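4.2 Failure case: drift of the heading on open paving

The Letis robot stopped by itself 2 times in the plaza runs of April. Both stops came from the same fault. On large slabs the visual odometry follows the joint lines, and when few other edges are near, the heading slowly turns. 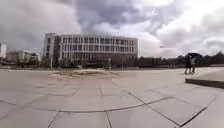 4.3 Analysis of the log

We replayed the log with the Mahawong planner. The error became larger than 13 degrees before the safety monitor reacted. Figure 3 gives camera views of the plaza.

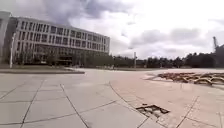
The monitor compares the wheel heading with the visual heading every 100 ms, so a slow drift stays under its limit for a long time. Parked bicycles along the sides did not help, as they were too far away.
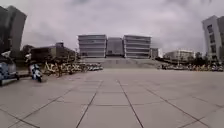 Lustach objected in review that the limit itself was badly chosen, and that a sum of the error over time would have stopped the robot earlier. We agree and changed the monitor in this way.

Figure 3. Camera views on the plaza, Stisthorpe data.
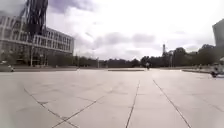
4.4 Changes to the safety monitor

The new monitor adds the heading error over 126 samples and stops the motors when the sum is too high.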